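Changing the fingers on the arm, finally

I have been promising to write up the finger change for so long that In-ho Ma has started asking me about it in the stairwell, so I am sitting down with a pot of tea and doing it in one go. If you came for the sourdough posts, they will be back next month, I promise.

For anyone new, I look after a small robot arm that sits on a table at Nimside, the shared workshop I joined when I moved to Pusden. It picks up toy bricks and puts them somewhere else. It has done that a great many times now, and like anything that does the same job over and over, it wears out in the places where it touches things. On our arm those places are the fingers, and more exactly the pads on the fingers.

The first sign was a brick turning in the grip. You would see it close on a nice fat block, lift, and then the block would swing down at one corner like a door on a loose hinge. I did what I always do, which is to blame the software, and I spent a whole evening on that before Delia Pîrvu came past with her coat already on, ran her thumb along the left pad and said, "Well, that's like glass." She was right. It was shiny from one end to the other. The right one was a bit better but had started peeling at the top, which I had been looking at for weeks without seeing.

So, new fingers. We had a spare pair in the drawer from the last order (they come from Kuzmenko, a little supplier a friend put me on to, and they come without the pads, which you buy as a strip and cut yourself). I had never done the whole job alone. Rostyslav Nazarenko did it the first time and I held the flashlight, and I can tell you that holding the flashlight teaches you less than you think it does!

I started on Wednesday after supper. The power goes off first, at the wall as well as at the box, and then I wait a little and try to push the arm by hand to be sure. After that I slide a folded towel under the gripper. I have dropped exactly one screw in that workshop without a towel, and it is still in there, somewhere under the radiator.

Four screws hold each finger. Mine were stiff, and the third one on the left was stiff enough that I went and made tea. When I came back I warmed it with the hair dryer we keep for shrink tubing and it gave up at once — I should have started with the hair dryer. The camera has to be watched while you do this. Its cable runs very near the left finger, and if you lean on the driver the way I lean on a driver, your knuckles go straight into the connector. I taped the cable back with a bit of painter's tape and left myself a note on the power switch to take the tape off again.

The pads took longer than the fingers. I cleaned each face with alcohol, let it dry, cut the strip a hair too long, pressed it on from the bottom upward, and trimmed the end with a fresh blade. My first one had a bubble in it the size of a lentil. I tried to persuade myself it didn't matter, and then I peeled it off and cut another, and I was glad I did, even though that strip isn't cheap and I am the kind of person who saves string. Then I put a thirty gram brass weight on each one and left them overnight, which may do nothing whatsoever, but Rostyslav does it and so I do it.

Next evening I put the fingers on, loosely, with all the screws in but none of them tight. Then you bring the gripper together slowly, let the two faces find each other, and tighten in a cross pattern a little at a time. If you do one side up hard first, the tips end up crooked, and you'll be chasing that for the rest of the night.

The last part is teaching the gripper where closed is. Ours keeps two numbers, one for open and one for shut, and the old pair had the shut number at 231. With the new pads being thicker, that would have had the motor squeezing against itself the whole time and getting hot. I crept up on it with a slip of printer paper between the tips, going down a few steps at a time until the paper just held when I tugged, and settled on 196. I wrote it on the lid of the box in pencil, underneath the old one, and then again in the notebook, and then I told Naveed Shaikh, who remembers numbers for fun.

After that I ran the grip test, some 100 closings on a single brick with nothing else going on, while I ate an apple and listened. You can hear a bad finger before you can see one. There is a sort of tick at the end of the stroke when a screw is creeping, and I had one tick, on the right, and a quarter turn took care of it. Tape off the camera cable, note off the switch, and the towel back on its hook.

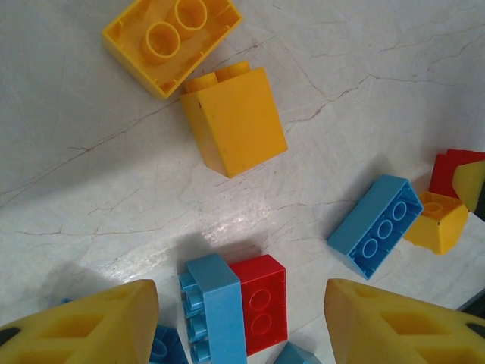
Pusden, May

The finger camera is the view I trust most when I check a new pair, and what I look for is dull stuff. Both tips should show in the bottom corners, mirroring each other, with a good clear gap between them. If one has crept in further than its brother, I know I've seated it badly and the screws come out again. It helps to leave a bit of a jumble on the marble top, too, with a brick or two standing tall and one upside down, so that the test isn't all easy ones. The glare in the middle of the table is on my list. It has been on my list since the lamp went up, and Nanna Hallgrímsson has offered me an old linen curtain to soften it, which I mean to collect on my way back from Usden.

A few things I'd like to remember for next time. Buy two strips. Put the small driver back in the blue roll and not in my cardigan pocket, where I found it on the bus. Check the pads with a thumb every couple of weeks, the way Delia did. And do the hair dryer first.

In-ho, I hope this will do. The pencil number on the lid is the right one, and please don't rub it out.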